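Changing the pillowcases

I changed the bedding over at the start of June. It's a job I put off, and the part I put off most is the pillowcases. A duvet cover is big and awkward but there is only one of it. Pillows come in more than one size in this house, and the cases have been bought at different times by different people, so there is always one that turns out to be wrong.

The yellow one isn't wrong any more, but it took a while to get there. It has a cartoon face on it and it came from my brother-in-law, Florian Gasser, who bought it for our youngest. The label said 60 by 60. The pillow we had for it was an oblong one from Moser, so for the first winter it was stuffed into a square case with the end hanging out. I have since let the side seam out and added a strip from an old sheet in nearly the same yellow. You can tell if you look at the inside. On the bed you can't.

There are two ways to put a pillowcase on. The first is the one I grew up with: hold the pillow under your chin, open the case with both hands, and shake it down. It works with a firm pillow. With a soft one the pillow folds in half on the way in and you end up with a lump at the bottom and two empty corners. The chin part has also never seemed very clean to me, given that you've just washed everything.

The second way is to lay the pillow flat on a table and bring the case to it. Gather the case up in your hand first, the way you would a pair of tights, so that you're holding most of it in one bunch. 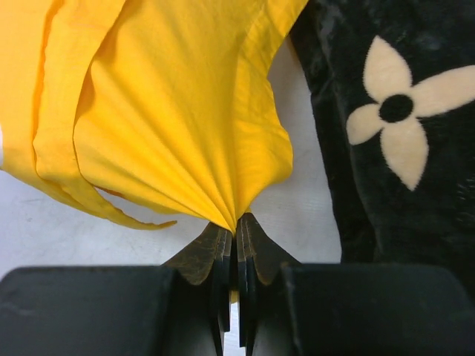

Thin fabric gathers easily and doesn't fight back. Thick brushed cotton is another matter, and I've gone off it for pillows altogether. We had a pair of brushed cases from Kemeo that went bobbly after a few washes and held on to every hair in the room. They are now dusters.

Once the case is bunched up, put the opening over one short end of the pillow and get both corners in properly before you pull anything. I used to skip this. If the corners aren't seated at the start, they will not find their own way there later, and you'll be reaching in up to the elbow to turn them round. After that you hold the bare end of the pillow still with one hand and draw the case along with the other, a bit on the top, a bit on the underneath. If it starts to twist, stop and go back a few inches. Pulling harder on a twisted case only makes a rope of it.

A printed case shows the twist straight away, which helps. When the face looks as though it has been through a mangle, you know the front and back have parted company.

I time myself on these jobs sometimes, for no good reason. The table way is slower than the chin way by a little, but I don't have to do any of them twice.

As for washing, I do the cases at 60 with the towels and I don't iron them. My neighbour Meinrad Lüthi irons his, and the sheets as well, and he has offered to show me how to fold them so that they go in the cupboard like paper. I have seen his cupboard and it is very good. I still don't iron mine. If they're hung up by the hem and given a good snap when they come out of the machine, they are flat enough to sleep on.

Yellow fades less than I expected. The print has held up too, apart from a few fine cracks that you only notice close to. I wash it inside out, which I'm told makes a difference, and I leave the fabric softener out because it made the whole thing feel greasy.
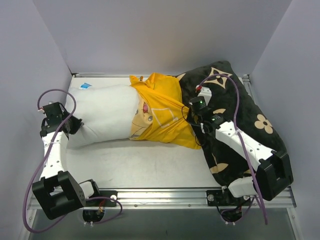
Cushions

The dark plush one is the cushion I get asked about. It lives on the end of the sofa for most of the year and goes wherever someone wants to lie down and read. The pattern is beige, stars and flowers, on a green so dark that people take it for black. It was my aunt's, and before it came to us it had been in her hall for years with a telephone directory on top of it.

I can't put it through the machine. The one time I tried something similar, with a plush cushion from Stusano, the filling went into hard knots and the pile dried in clumps. So this one gets brushed with a clothes brush, always in the same direction, then aired by the open window for an afternoon. For marks I use a cloth wrung out in warm water with a drop of washing-up liquid, and I don't rub. If the pile is flattened I hold it over a steaming pan for a minute and brush again.

Pale fluff shows on it terribly. Don't change white pillows near a dark cushion unless you like brushing. I say this and then do it every time.

New pillows are next on the list. Two of ours have gone thin in the middle and no amount of shaking brings them back. Valentin Koller at work swears by the ones from Gesska and says he has had his for ages. I'd like to feel one before I buy it, and the shop nearest us only has them rolled up in plastic. If anyone reading this has slept on one, leave a comment and tell me whether it's on the firm side. I need one that will go into the yellow case without folding up.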